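The Landing Table at Hisdale

Welcome to our little gallery page - do come in and stay a while. The square table by the stairs has been with us since March, and I'm fonder of it than I can easily say, as it seems to gather a bit of everything.

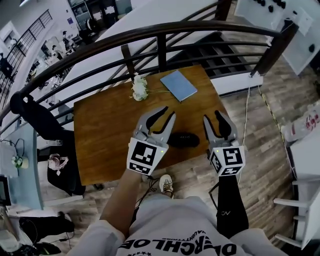

White flowers, a light blue notebook and a small black case on the warm brown top, with the railing behind.

Words by Torunn Berge, who is always glad of a letter.

© Hisdale 2022-11-30 | Contact us | Back to top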